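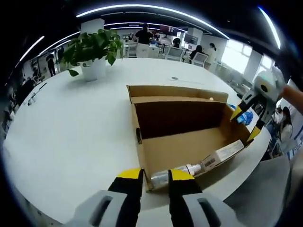
Hundia handheld kit, second review. The group met at the round table at 3 p.m. to go over the trial set and decide whether to take up Flerora's offer. Adanech Negash chaired and kept the notes. She went through the packing task first: two people, one gripper each, working at a single open carton with the tall flap standing up at the back. The black fingers with yellow tips were easy to follow against the cardboard, and those at the table agreed that the color should stay whatever else changes. The silver canister with the white cap remains the standard test item, along with the white product carton.

Minutes of the last meeting
Accepted with one correction. The trial period ends on the last working day of September, and the earlier minutes gave the middle of the month.

What is on offer
Flerora has put forward two options. The first is purchase of the kit outright: two grippers, a charging base, spare finger pads and a one-year license for the Foltari software that stores and sorts the recordings. The second is a monthly lease with the same contents and free replacement of worn parts. The price in both cases depends on how many pairs we take. The written quote covers 3 pairs. Adanech asked for a version with one pair and has not had it yet.

Results so far
The packing task has been recorded 428 times. Of these, 57 were thrown out on review. Most of the rejected recordings were rejected for one of two reasons: the operator started before the software was ready, or the two grippers got so close over the carton that the software lost track of one of them. The second problem happens more with short boxes. It was agreed to keep the box in the middle of the table and have the second operator come in from the side.

Comments from operators
Grip on round items is good. Thin cartons are harder, and several people said they press more than they need to in order to feel sure of the hold.
The weight is fine for a short session. After 18 minutes most people want to change hands or stop.
The trigger on one unit is stiffer than on the other. Flerora says this is within tolerance. The group did not agree and wants the unit swapped before any order is placed.
The printed guide is clear on setup and weak on everything after that. There is no page on cleaning the finger pads.

Software
Foltari uploads in the background without trouble. Searching old recordings is slow, and labels cannot be edited once a session is closed. Flerora has said label editing is planned but gave no date. The meeting agreed not to count it as part of the offer.

Comparison with Woldegiorgis
The Woldegiorgis set was looked at briefly. It is cheaper and lighter, but the fingers open less and would not go around the canister. A longer comparison was suggested and turned down for now. It can be raised again if the Flerora quote comes in too high.

Decisions
No order today. Lease preferred over purchase, subject to the revised quote.
The canister and carton task continues to the end of the trial with no changes to the items.
Sessions limited to fifteen minutes per person, then a break.

Actions
Adanech to ask Flerora for the one-pair quote and the replacement unit, and to find out what happens to our recordings if the lease is ended early.
Operators to note the box size with each session.
Cleaning instructions to be requested in writing.

Other business
A request to run a session on Sunday was declined. The meeting closed at 3:50 p.m. The next one will be called when the quote arrives.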